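Saving a shopping list from your weekly meal plan in Proklow

Once you have filled in a week of meals, Proklow can gather up all the ingredients and turn them into one tidy shopping list, which saves a great deal of flicking back and forth (I used to do mine on the backs of envelopes, and I always forgot the onions!).

Open the client's plan and choose the Week tab. Tick the days you want to include, then press Build List. If the client cooks for more people than the plan was written for, change the Portions box before you press the button. A plan written for 2 and shopped for 4 will simply double everything, right down to the pinch of salt, so do have a quick look through afterwards. 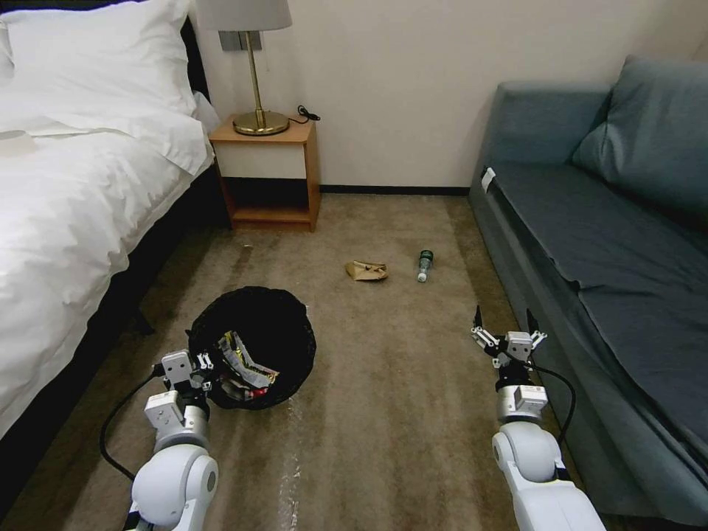
A lamp and nightstand beside the bed.

Ingredients are grouped by aisle to begin with. You can switch to grouping by meal from the Sort menu, and some clients really do prefer it, particularly if they shop little and often. To take out things they already have at home, click the small basket next to each item. It will turn grey and drop to the bottom of the list, and you can bring it back at any time by clicking it again.

Now for the part that catches people out. The list doesn't update by itself when you swap a meal. After any change to the plan, go back to the Week tab and press Refresh List, and wait for the green tick before you send it on. Anything you typed in by hand, such as kitchen roll or cat food, stays where it was. 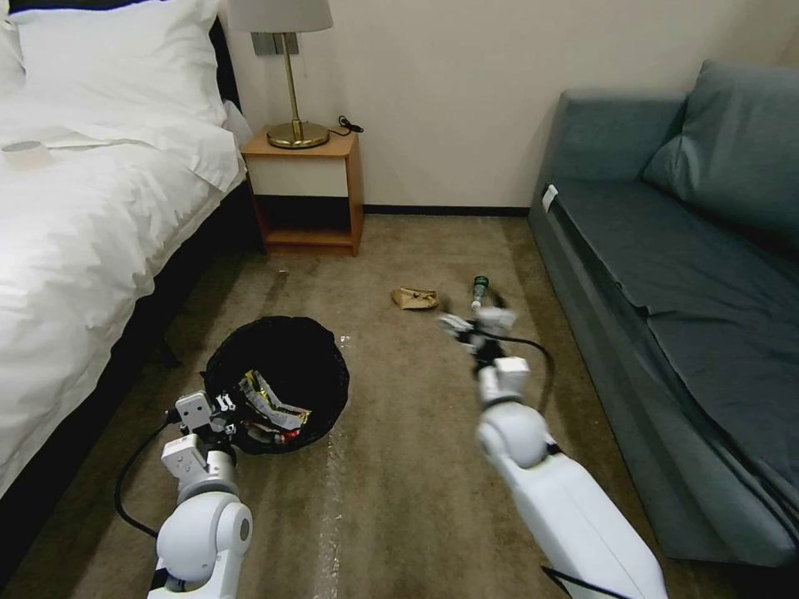 Ilham Tahiri wrote in to add that if you rename a list before refreshing it, Proklow keeps the old version as well, and that she finds this very handy for clients who go back to the same week of meals every month or so.

When you're happy with it, press Share and pick either email or PDF. The PDF prints best in portrait, with notes switched off.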